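Home | Notebook | Bench log | Parts | Older entries

Last updated: October

Notebook, laundry bench. Saturday, started 9:40

Continuing the ironing question from the last entry. Veronika asked me to write more clearly what I want to know, so I try. The question is small: can a two-finger hand prepare a garment on an ironing board well enough that a person, or later a second arm, can press it? I leave the iron out completely today. If the cloth is not placed properly, the iron only makes the bad folds permanent, and everybody who has ironed in a hurry knows this.

Hand-held tool first, as we agreed. Colm thinks this is cheating, because my wrist and my eyes do most of the work. He is right, but I want to know what the fingers can do when the brain is not the problem. If I cannot do it with these fingers, no program will do it with them.

State of things before the start:

Osell board (ours, for reading the finger opening) was restarted two times before it gave a stable zero. I put the zero with fingers closed and nothing between them. The Jaber script now writes one line per grasp and not one line per second, so the log from this morning is finally readable. The old log had 1,246 lines for one pillowcase and I did not learn anything from it.

Pads: the blue ones again. The softer pads from Isska are still in their bag. I don't want to change two things on one day.

First garment was a tea towel, only for warming up. Flat, square, no seams except the hem. Grasp at the corner, pull, lay down, grasp the next corner. No trouble. I do not count this as a result. A tea towel is the thing everybody shows in a demonstration, and there is a reason why they show it.

Second was the white one, thin and smooth, with gathered parts. I chose it on purpose after the towel. This cloth has no stiffness of its own. It lies the way it fell. The gathers are stitched, so you can't pull them flat, and you must not try. A person knows this from looking. You smooth up to the gathers and then you stop and turn the garment. I had never said this rule in words before I had to do it with a tool.

The edge is where the work is. To move the cloth, I need to take one layer at the edge and pull it sideways over the board. With my own hand I would put the palm flat and slide. The gripper has no palm. It must pinch, and for pinching it must come in nearly closed, otherwise it takes a big piece and makes a new fold exactly at the place I want to be smooth.
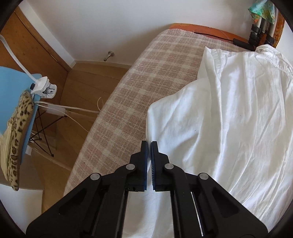 White garment, left edge. Fingers nearly closed, over the cloth. Plaid cover on the board.

What I wrote down during the tries at this edge, in the order it happened and cleaned up a little:

Coming straight down is bad. The tips press the cloth into the padding and the padding pushes back. The cover is a woolly kind and it has its own grip, so the white cloth wants to stay where it is. On the hard table last month the cloth slipped away from the fingers, here it is the opposite problem. I should have expected it.

Coming from the side, low, is better. One finger goes under the edge and one stays above. With this I got a single layer most times. But under the edge I sometimes took the board cover also, and then everything moves together and on the log it looks like a perfect grasp. The Osell number cannot tell me the difference between two layers of thin cloth and one layer plus a pinch of cover. I looked at the values afterward and they overlap. This is the most useful thing I learned today, even if I don't like it.

Of 18 grasps at the edge, 14 took the garment and only the garment. I judged this by eye. The other four: cover included two times, nothing taken one time, and one time I touched the fold near the top and made it worse, so I stopped and laid the garment again from zero.

Time for laying it good enough that I would put an iron on it: 55 seconds for my best try with the tool. With my bare hands I did not measure, because I finished before I found the timer on the screen. Let us say it is not a close race.

10:50, coffee, then some thinking.

People ask us always "can the robot iron a shirt yet". I think the question mixes at least two chores. Moving a hot flat thing over flat cloth with even pressure is shop-floor work, machines are fine with that. Making the cloth flat and knowing where it is allowed to be flat is the household part. I spent the whole morning on the second and did not reach the first. When Musidard (our planning code) has its turn, it will need to know what a gather is and what a crease is. Today both are only "not flat" for it — same label, opposite instruction.

I also noticed how much I use the other hand. Even when I promised to work only with the tool, my left hand came two times to hold the garment at the far side. I did not count those grasps. For the real test I will keep the left hand in my pocket, or we accept that the task needs two arms and write it like this in the plan. I am more and more for the second.

For next time:
- Same garment, same cover, Isska pads. Nothing else changed.
- Then the same garment with a smooth cotton cover, to see how much of the trouble is from the wool.
- Ask Colm if Jaber can save the sideways pull force too. If the cover comes with, it should pull harder than the cloth alone. Maybe this separates the cases that the opening can't.
- Write the gather rule down for Veronika with a drawing.

My answer for today, if somebody wants a short one: the fingers are good enough for the edge, slow but good enough. The knowing is missing.

Stopped 12:15.

Comments (4)

Colm Kinsella: Force along the pull is already in the raw stream, I just throw it away before the log. I can keep it. Will be noisy when you hold the tool by hand, don't expect miracles.

Veronika Reisinger: Please do the drawing. Also I would count the grasps where your left hand helped, in a separate column. They are data for the two-arm argument.

(author): Yes, separate column is better. I will do it from next time, for this one I can't reconstruct it.

Colm Kinsella: And why is a wool cover on there in the first place? My mother always used cotton.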